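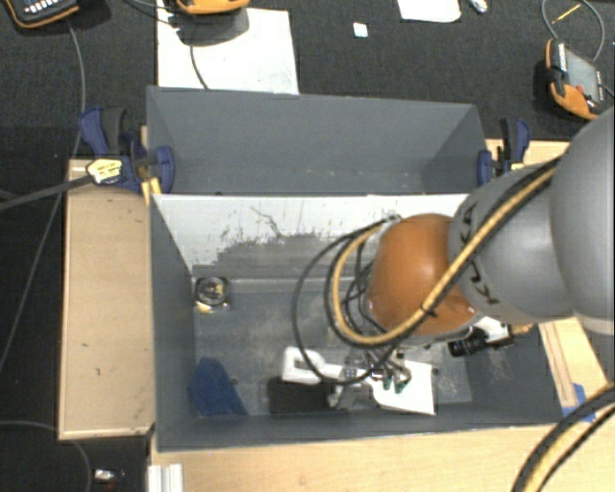

## Week 5: Loyalty schemes, cashback and the discount that wasn't

Read the Butmont case before the tutorial. It's short, and you'll be asked about it whether or not you make eye contact.

### Who pays for cashback?

The shopper clicks through from a cashback site, buys a jumper, and gets a little money back some weeks later. The retailer pays the site a commission and the site passes on a share. Terms to know:

- **Commission**: paid by the retailer once the sale is confirmed
- **Tracking window**: how long a click counts
- **Breakage**: rewards earned and never claimed. Retailers are very fond of breakage.

### Case: Butmont

Butmont sells mid-priced clothing online. In March it offered members 2000 points on any order over $252. Points sound generous until you reach the conversion table, where 2000 of them buy you a $5 voucher. The voucher excludes sale items, and nearly everything at Butmont is a sale item.

Orders just over the threshold went up. So did returns, as customers added socks to qualify and then sent back the coat. Butmont kept the points on those accounts for two weeks before anyone noticed.

Compare with Westel, which drops points altogether and takes the money off at the checkout. It's a dull scheme and its customers understand it.

### For the tutorial

1. Work out the Butmont reward as a percentage of the minimum spend. Try to keep a straight face.
2. Should points be clawed back on returned goods? Argue one side.
3. Find the expiry rule in any scheme you belong to. Note how many clicks it took.

Reading: Condori, S., *Points of Sale*, chapter 2. Socorro Condori is also marking your essays, so spell her name properly.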